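Pirjo Peltonen
Relighting the mending table, a thread. Table is in the back room, north wall, one small window. Used for hemming, patching, sorting hardware and fixing whatever gets dropped on it.

Old setup was a single ceiling fixture behind the chair. Whoever sat down cast a shadow across the exact area they needed to see. I measured the tabletop with the meter Heikki Saarinen lent me: bright at the far edge, poor at the near edge, terrible under a bent head.

First change: move the source in front of the worker and off to the side opposite the working hand. I am right-handed, so the lamp clamps at the left rear corner. This costs nothing and fixed most of the complaint. If you stop reading here you have the useful part.

Second change: the bulb. The old one had a color rendering index of 79 printed on the base. That's fine for a hallway. For matching thread it is a nuisance, particularly navy against black and anything in the brown family. Replaced it with a high-CRI one at a neutral white. I can now tell my two browns apart at night.

Level at the working area is now almost 400 lux with the lamp alone. For dark thread on dark fabric I still switch on the second lamp. Doubling up on light cloth is just glare.
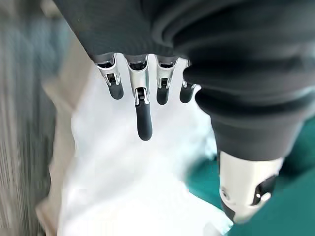 Gloss matters more than I expected when placing a lamp. Matte material and polished material want opposite things from the same light, and a mending table gets both. Charcoal gray cloth stays soft all the way through its folds, so you read the shape from gentle changes in tone and a low angle helps. Polished silver metal gives you bright streaks along the edges and on the curved parts, and the black rubber at the fingertips gives you a dark rounded shape next to it. Any lamp angle that flatters the fabric has to be checked against the metal.

What I do in practice: set the lamp for the cloth, then sit down and look for reflections from zippers, snaps and the scissors. If one hits me in the eye, I swing the arm a few inches. The lamp head doesn't need to go up or down, just around.

Diffuser: yes. I tried the Banier clip-on one and a piece of tracing paper on a wire hoop. The clip-on is tidier. The paper spread the light a bit wider. I kept the clip-on since the hoop sagged toward the bulb by the second evening.

Table surface: I had a glossy white top. It bounced light up under the fabric edge, which sounds good, and it also put a reflection of the bulb right where I was pinning. Covered it with a mid-gray felt mat from Halonen. Pins no longer roll. Lint is worse. I brush it after each session.

Magnifier: Liesbeth Prins asked whether the ring-light kind replaces the lamp. For me, no. The ring is flat light. Good for reading a needle size, poor for finding a snag, where you need a shadow on one side of the thread. I use it with the ring off and the side lamp on.

Cable routing, for completeness. Both lamps run down the left rear leg, clipped in 4 places, with slack at the top so the arms can turn. Foot switch on the floor to the right. I put it on the left first and kept kicking it.

Still unresolved: the window. In January it adds nothing after three in the afternoon. Before that it adds a bluish cast from the right that doesn't match the lamp, so I pull the blind for thread matching and open it for everything else. If anyone has a better arrangement for mixed light on a north wall, reply with measurements please.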